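Allov to sponsor the Briltadell Open as darts weekend grows to four boards

Allov is delighted to announce that it will be the title sponsor of the Briltadell Open, the winter darts weekend that has become such a fixture for players and supporters across the county and well beyond it. The new agreement begins with this December's tournament, which will be played as always in the main hall at the Forura Centre, with the doors opening at 10am each day.

Anyone who came along last winter will remember how busy it became by the middle of the Saturday afternoon, with players queuing for a practice throw and the scorers barely having time for a cup of tea. With that in mind, we are very pleased to say that the main hall will have four match boards this year, and the practice boards will move into the side room, where there is more space to wait your turn and a good deal less noise coming through from the stage.

The singles competition will be open to 268 players, who will begin in round-robin groups before the straight knockout. Every player is therefore sure of more than one match, something that those who travel a long way have been asking us for – and quite right too. Group games will be the best of five legs, with the distance going up from the last 16 onwards, and the final will be played on the stage under the lights on Sunday evening.

The Magyar Pairs also returns, and we expect it to be as noisy and good-natured as ever. Entry to the pairs is limited to 40 teams, and partners do not need to belong to the same club or play in the same league. Last year's pairs final went to a deciding leg and was settled on double four after both sides had missed darts to win it, and people were still talking about it in the car park well after the hall had closed.

Allov has supported grassroots darts for several seasons through its youth coaching evenings, and the company will be putting on a free junior session on the Saturday morning before the singles begins. Young players of any standard are welcome, including those who have never thrown a dart before, and sets will be available to borrow.
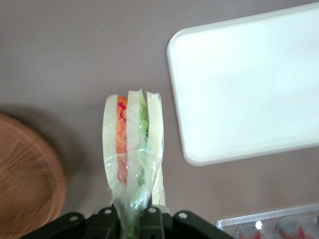

A wrapped sandwich, a white tray and a wicker basket

The café will be open from the moment the doors are unlocked until the last match of the evening has finished. Sandwiches, soup, jacket potatoes and cakes will be on sale throughout, and players drawn in the early groups may order their lunch at the counter when they register, then collect it between matches. There is plenty of seating at the back of the hall with a good view of the stage.

Spectator tickets are on sale now from the Forura Centre box office, and there are 300 seats for each session. Weekend tickets cover both days, and children under 12 come in free with a paying adult. The centre has level access from the main car park – please mention it when booking if you would like a space kept near the front.

Player entries for the singles and the pairs close on the last Thursday before the tournament. The draw for both competitions will be published on the Briltadell Open website the following morning, along with group times and board numbers.

ENDS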